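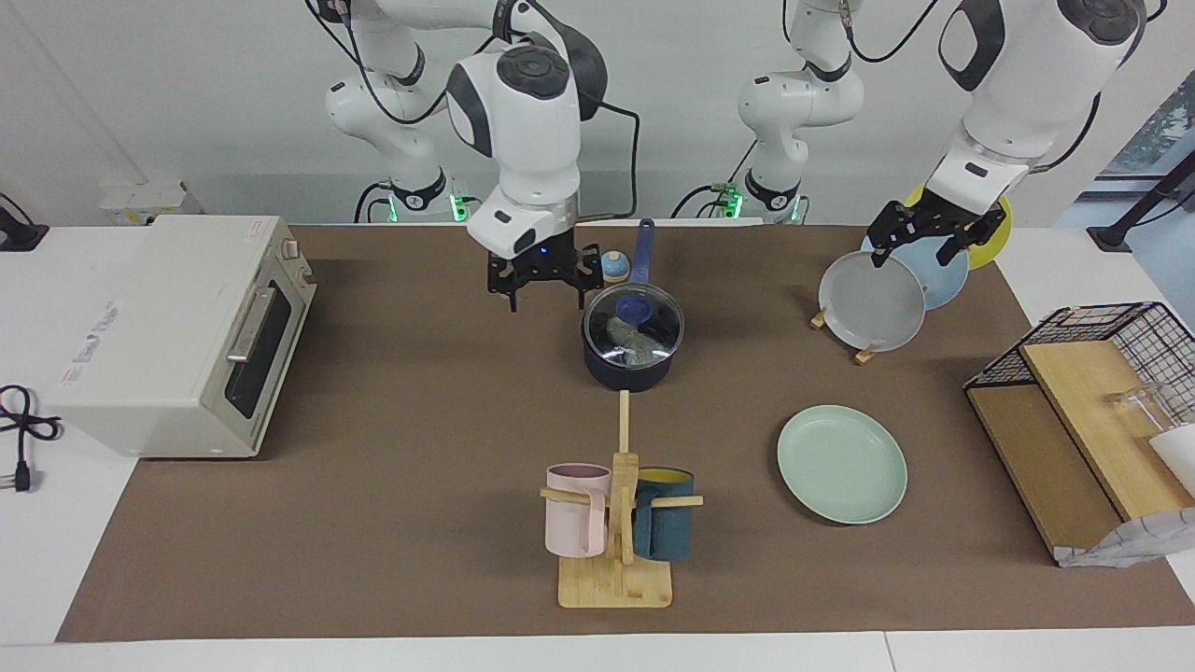 Section 2 of my Larkham kitchen guide covers the bench layout, and it's the bit I fiddled with longest before I was happy. Get everything out of the cupboards first and stand it on a mat, so nothing gets scratched while you're deciding where it goes. My big brown mat takes the lot: plates on edge in their little wooden stand (grey in front, then light blue, then yellow), mug tree toward the front, and the navy saucepan in the middle with its glass lid on. I love a glass lid — I can see I've left the blue spoon or ladle in there without lifting a thing!

Setting up the plate stand

1. Put the stand down flat and give it a push with one finger. If it rocks, turn it around and try again.
2. Load the back plate first and work forward. Hold each one by the top rim and lower it straight down.
3. Let go slowly. You'll feel it settle.

Note: The stand I bought from Mumard (item 1119, if you're ordering) is made for ordinary dinner plates. My Donnelly pasta bowls are too deep for it and live in the drawer.

Setting up the mug tree

1. Stand the base square to the bench, a good hand's width back from the edge.
2. Hang your first mug on one side and your second on the other. I did two on the same side once and over it went, poor thing.
3. Turn the handles so they all face the same way. Purely my own fussiness, skip it if you like.

Caution: Lift mugs up and off the peg. Don't drag them sideways.

The saucepan

1. Park it where you can reach the handle, but never with the handle poking out over the front of the bench (I've got a bruise from August to prove it).
2. If you keep the ladle inside, check the lid still sits level.
3. Pop your spice shakers behind the pan, not in front, or you'll knock them every time.

Caution: Glass lids hate a sudden chill. Let yours cool before it goes anywhere near the sink.

Wipe the wooden bits with a barely damp cloth and a dab of Soderico oil, 400 mL lasts me ages. Drawers are in Section 3.

Paora Bright, updated 21/06/2023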